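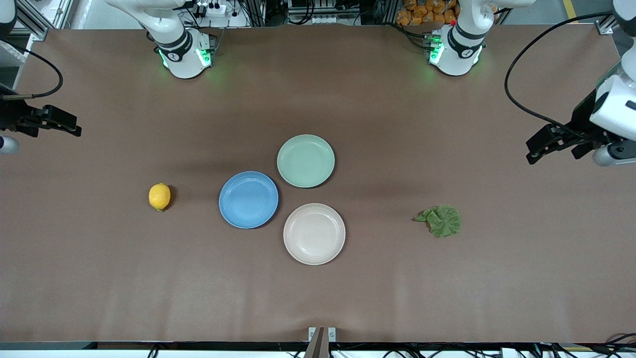

Terklow bench, both arms over the table. Three plates, one lemon.

A thread on the plate sorting work at Flikcombe, since a few people asked what we changed between the spring policy and the one we run now.

The task is small. The policy gets a sentence such as "put the lemon on the blue plate" and has to do it. There are three plates and they sit close together, so the sentence is the only thing that tells the arm which one is meant.

The old policy was fine at picking things up. It was bad at listening. If most of the training demos with a lemon ended on one plate, the lemon went to that plate at test time too, whatever the sentence said.

We ran 30 trials of the lemon and blue plate sentence with the plates shuffled every time. The old policy put the lemon on the wrong plate in 9 of them. Dropped lemons are counted separately and there were very few of those.

The training set is 2800 demonstrations, all teleoperated, over 50 hours of recording. We did not add any new demos for this. I want to be clear on that because the first question is always whether we just collected more data.

What we changed is the sampling. For each demo we look up which object was moved and which plate it ended on, and we draw training batches so that every object and plate pair comes up equally often. The rare pairs get repeated a lot. We expected overfitting on those and saw a little, mostly in the approach path.

The second change is a small extra loss. At the moment of grasp the policy also has to predict, from the wrist view and the sentence, where the target plate is. The label comes free from the demo itself – it is the place where the gripper opened at the end.

We call the sampling part Lam in our notes. It stands for nothing. The config file had that name and it stuck.

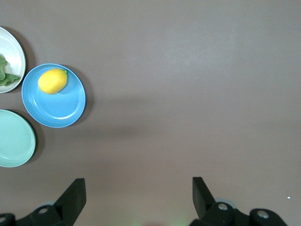
Last changed: Saturday, 9:50 (added the post on plate position)

Lemon on blue, lettuce leaf on white, nothing on the mint green one. Wrist view, gripper open. All three plates are over at the left side of the view and only the blue one is complete in it.

That kind of view matters for the extra loss. The wrist camera often has just part of a plate, and the old policy seemed to prefer whichever plate it could see all of. We tested this by moving the group sideways in small steps. The error rate went up as the named plate left the view.

With both changes, the same 30 trials gave two wrong plates. With sampling only, five. With the extra loss only, six. So the sampling does most of it, but the two together do better than either one. With 30 trials I would not read much into the gap between five and six.

White and mint green are the hard pair. Both are pale, and under the bench lights the color difference is small. Both of the remaining errors in the lemon runs were on layouts where the blue plate was mostly out of the wrist view, but in the other runs we did see white and green swapped.

The leaf is harder to place than the lemon. The shape is different after every grasp and part of it can hang over the rim. We count a placement as good if most of the leaf is on the named plate. A stricter rule would lower the numbers for every version, and we have not rescored with one yet.

Things we tried that did not help: a larger text encoder, rewording each sentence several ways, and cropping the wrist view around the gripper. The crop made it worse. It removes the plates.

One thing I got wrong early on: I scored the first set of trials from the fixed camera alone, and with the plates nearly touching it was hard to tell which rim a leaf was over. We now score from both views, and a trial where they disagree gets a second look.

What is not tested: more than three plates, two plates of the same color, or plates stacked. Also sentences that name a position, like "the plate nearest you." The demos have no sentences of that kind, so I would expect it to fail.

Scoring was done in Tutex, and the sheet with every trial is in the project folder, including the ones we threw out and why. Most of those were a plate getting bumped during reset.

Next up is the same test on the second Terklow bench, where the lights are different. Planned for October. I will add the numbers to this thread when we have them.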